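# Open day at the Plorside lab

We held the September open day on a Wednesday, and 187 people signed in at the front desk. Most came for the kitchen demo, which ran in simulation on the screen in the main room. A few pictures were promised to those who couldn't get a seat, and the page will grow as people send theirs in.

Marina Stefanou ran the session and took questions from the floor. She started with the task list, then let the arm work through it while she talked. Each run begins with the objects in different spots on the counter - visitors could ask for a new layout, and plenty did. 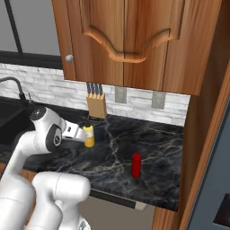

The kitchen is one of 6 room models the Wurix team has built so far. It has a marble counter, a sink, wood cabinets and a tile backsplash, and a knife block that stays put against the wall. The small bottle and the red cylinder are the kind of simple shapes the team likes to begin with. Marina said that getting the gripper lined up beside a bottle is where most of the tuning time goes.

The current test set has 2,952 runs in it. Someone near the back asked how long that takes. The answer was two nights on the lab's own machines, if nothing crashes.

Other questions that came up:

- Can it open the cabinets? Not in this version. Doors and drawers are next on the list.
- Who made the room models? Giannakopoulos did the first set, and Wurix has been changing them ever since.
- Will there be a real arm to look at? Yes, at the spring session, in the Bruline building across the parking lot.

The slides are at the front desk for anyone who wants a copy. If you took pictures on the day, please send them to Marina with your name and a line to go under each one.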